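4.2 Do divided trays keep small tools in their place?

Makers of kitchen organisers tend to treat the divided tray as a settled good. The claim, repeated in much of the trade writing we read, is that a compartment tells people what belongs in it. We doubt that it tells them very much. In the Girkmont households we asked 34 people to put away the same set of dry-goods tools, once in a plain drawer and once in a moulded white tray. The tray looked tidier afterwards, and most people said so. Whether they could find a given tool any sooner is a different matter, and on that point our records give the tray little support.

Part of the trouble is shape. Long channels take long things, and a scoop with a handle will go into whichever channel is nearest. Figure 2 shows a measuring scoop lying in a channel of a white tray, beside a tall blue container. It is easy to read such an arrangement as a system. It may equally be the place where a hand let go. Earlier work under the Pritchard scheme scored any tool inside a compartment as "stored", and we think that rule flatters the tray. A scoop kept with the wrong container is neat and still lost to the next cook.

Tall containers raise a second doubt. They hide what lies behind them from anyone standing in front, and partitions do nothing about that. The Unby trials left tall items out altogether, so their favourable results should be read with care. Our own sample was small, and all of it came from one town. We would not rest a buying decision on it, or on theirs.

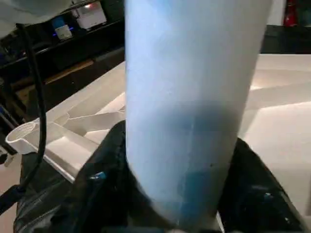
Girkmont, June 10, 2026

Figure 2. Tall pale blue container and divided white tray, with a white measuring scoop in the channel to the left. Scoring rules for tools lying in channels are set out in Section 3.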